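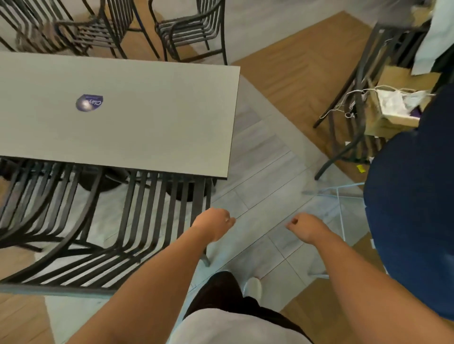 Last changed: 2018-10-29

I wanted to write about the corner already in September, but then I would have to admit that I had not started it. So I waited.

We have the gray table and the black metal chairs since we moved to Tamside, and I am still happy with them. I bought them from a café in Anstead that was closing. The owner asked 600 for everything and I did not bargain, which my friend Melina Lambrakis still brings up when she comes to eat. The top is smooth and pale and shows every crumb, so at least I know when to wipe it. The chairs are heavier than they look and they make a terrible noise on the tiles if you pull them without lifting. I glued felt under the feet two times. The first felt came off in one week. The second one, thicker, is holding for now.

On the table there is a round sticker, purple and dark blue, with the word "Clay" on it. I tried once to take it off with warm water and a little oil, and the edge did not even move. Now I like it. When we set the table, the bread goes on the sticker. It is a rule in our house, I don't know who made it.

The corner is the other story. It is the place where things go when you come in with full hands and say "later". You put down one bag, and the next day the bag has company. I stood between it and the table for a long time, looking at the floor and thinking where to begin. My mother would begin with the biggest thing. My aunt Efthymia Mavromatis begins always with the floor, she says you must first make a place for your feet. I followed my aunt.

My method is slow but it works for me. I take one thing, I decide, and I carry it to its room before I touch the next thing. Before, I used to make piles, and the piles were only moving from the corner to the table and from the table to the chairs — and then we ate standing in the kitchen. So this time nothing is allowed on the table, and also nothing on the chairs.

I am not finished. I work on it a little in the evenings, while the soup is cooking, and I stop when the soup is ready. Melina offered to come and help, but she wants to throw away everything, and I want first to read all the papers.

If someone knows a good felt for metal chairs, please write to me. The thick one was the last packet in the shop.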